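Moving your scheduled jobs to Zollar: frequently asked questions
Last updated Thu 14 December

We get a lot of mail about the new scheduler, and we love it, keep it coming! These are the questions that come up most from people moving over from cron or from the Windows Task Scheduler. 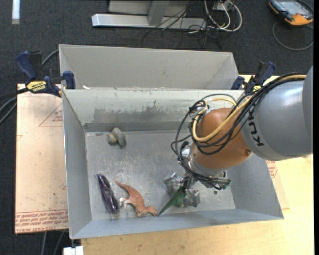

If yours isn't answered on this page, the Lustach forum is the quickest place to ask.

Do I have to move all my jobs at once?
Not at all. Zollar runs happily next to cron or Task Scheduler for as long as you like. Move one small job first, something like a log cleanup, and let it run for a few nights. Just remember to disable the old entry, or the job will run twice.

Can I import my crontab?
Yes! Run zollar import with the path to the file. It reads the standard five fields plus the usual shortcuts such as @daily and @hourly. Lines it can't parse are kept as comments at the bottom of the new file, so you can fix them by hand.

What about Task Scheduler exports?
Export the task as XML and point the same command at it. Time triggers and startup triggers come across fine. "On idle" triggers don't, and neither do stored passwords - you will need to enter those again.

Which account do jobs run under?
By default, the account that installed the service. You can set a different one per job with the runas line. Please don't run everything as root or as an administrator. Most backup scripts only need read access to the source and write access to the target.

My job works in a terminal but fails in Zollar. Why?
Nine times out of ten it's the environment. A service doesn't load your shell profile, so PATH is shorter than you expect and any variables you set there are missing. Use full paths in the script, or add an env block to the job. The command zollar env jobname prints exactly what the job will see (my favorite feature in the whole tool).

How many times does it retry?
Three, with a wait of 30 seconds between tries. Both values can be changed in the job file. Set retries to 0 for anything that isn't safe to repeat, such as a script that sends mail.

What does error 1132 mean?
The job's lock file is still there from an earlier run. Check that the job really has stopped, then run zollar unlock with the job name. If you see this every night, your job is probably taking longer than the gap between runs.

How does it handle daylight saving time?
Schedules are stored in UTC unless you add a zone line. With a zone set, a job that falls in the skipped hour runs as soon as the hour is over, and a job in the repeated hour runs only once.

Can I send the logs somewhere else?
Sure. Syslog and plain files are built in, and the Fjeld plugin adds JSON output over HTTP. It takes roughly 2 minutes to set up and makes searching old runs so much nicer!

Is the old Clolten agent still supported?
Security fixes only, until the end of April. After that it will keep running but won't get updates. Zollar reads Clolten job files directly, so you can copy the jobs folder over and restart the service.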